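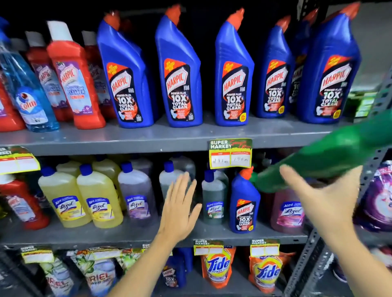

요즘 내 머릿속은 온통 진열 로봇 예산이다ㅋㅋ 내년 1월에 장비를 들일지 말지 정해야 해서 주말에도 견적서만 들여다보는 중. 혼자 끙끙대느니 여기 풀어본다. 좀 길어요!

일단 후보는 둘. Clunier는 팔 하나짜리고 Tarard는 양팔. 가격만 보면 당연히 Clunier인데, 세제 코너에서 일해본 사람은 알 거다. 한 손으로 앞의 병을 잡아주고 다른 손으로 뒤에 밀어 넣는 일이 얼마나 많은지…

게다가 병 모양이 다 제각각이다. 변기 세정제는 목이 꺾여 있고, 바닥 세정제는 뚜껑이 넓적하고, 가루세제 파우치는 세워놔도 자꾸 주저앉는다. Harpic이랑 Lizol이랑 Ariel을 집게 하나로 다 집겠다는 영업 자료를 나는 아직 못 믿겠음.

그래서 Mared Yorath 님한테 우리 매장 상품 목록을 통째로 보냈다. 진열 대상 248종! 답이 왔는데 병 종류는 기본 집게로 되고 파우치는 흡착식을 따로 사야 한단다. 그 흡착식이 견적서 첫 장에는 없었다는 게 문제지 (셋째 장 맨 아래 작은 글씨에 있었음)

여러분 견적서 받으면 꼭 따로 물어보세요. 예비 집게, 충전기, 설치비, 교육비, 연간 점검비. 나는 점검비를 빼먹고 계산했다가 엑셀을 처음부터 다시 짰다 흑흑

통로 폭도 재야 한다. Tarard는 받침 폭이 600mm라 우리 통로에 들어가긴 하는데, 손님이 카트 끌고 오면 못 비켜간다. 그럼 영업 전에만 돌려야 하고, 그러면 하루에 쓸 수 있는 시간이 확 줄고, 그러면 본전 뽑는 시점이 또 뒤로 밀리고… 끝이 없네.

Rupert Grabner 님은 사지 말고 빌리라는 쪽. 대여는 40주 계약부터 된다고 한다. 총액은 더 비싼데 고장 나면 바꿔준다니까 솔깃하다. 나는 반반이에요. 처음 들이는 장비면 대여가 마음은 편할 듯?

가격표도 고민거리. 우리는 아직 손글씨로 가격을 적는 칸이 있어서 로봇이 위치를 읽게 하려면 선반마다 코드 스티커를 붙여야 한다. 스티커 자체는 싼데 붙이는 인건비를 예산 어디에 넣어야 할지 모르겠다. 일단 '설치' 항목에 넣어둠.

지금 계획은 이렇다. 세제 코너 하나만 5주 시험해보고, 괜찮으면 음료 쪽까지. 시험 기간에도 사람 근무표는 그대로 둘 거라 인건비 절감은 0으로 잡았다. 이 칸에 희망사항 적으면 나중에 내가 혼난다ㅋㅋ

혹시 마트에서 양팔 장비 써본 분 계시면 댓글 부탁드려요. 특히 맨 아래 칸 파우치 어떻게 처리하는지 너무 궁금합니다!! 흡착식 견적은 월요일에 다시 받기로 했어요.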